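**Hismont meadow scheme claims a 40 per cent rise in wild bees**

26 October 2019

The backers of the Hismont meadow scheme say wild bee numbers on their land have gone up by 40 per cent since March. It's a cheerful figure and it has already been repeated on two local radio bulletins. Whether it means very much is another matter.

The count was made on four plots, all of them on the sunny side of the river. A spring count set against a late summer one will nearly always look good, as anyone with a garden could tell you. Prandora, the firm paid to run the survey, did not visit the grazed fields next door, so there is nothing to compare the plots with.

Aarne Savolainen, who speaks for the scheme, said the results were "better than we dared hope" and that 33 species had been recorded. Asked how many were there before the seed was sown, he said the earlier list was "still being tidied up".

Vilho Kuusisto has farmed beside the Salminen ditch for most of his life and is not impressed. "They sowed flowers and found bees on the flowers," he said. "I'd like to know what happened to the lapwings." Lapwings do not appear in the report, and neither do frogs or any other birds.

The scheme wants to sow another 95 hectares next year, this time on the wetter ground at Droltuletti. Some of that is old fen, and the seed mix is the same one used on the dry plots - an odd choice for land that floods most winters.

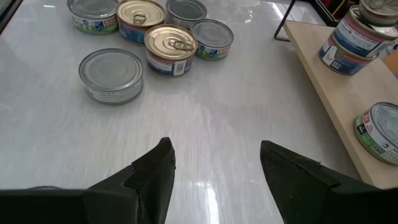
Prandora says its full figures will be published once they have been checked, but it would not give a date. Until then the 40 per cent rests on a two-page summary with no method attached.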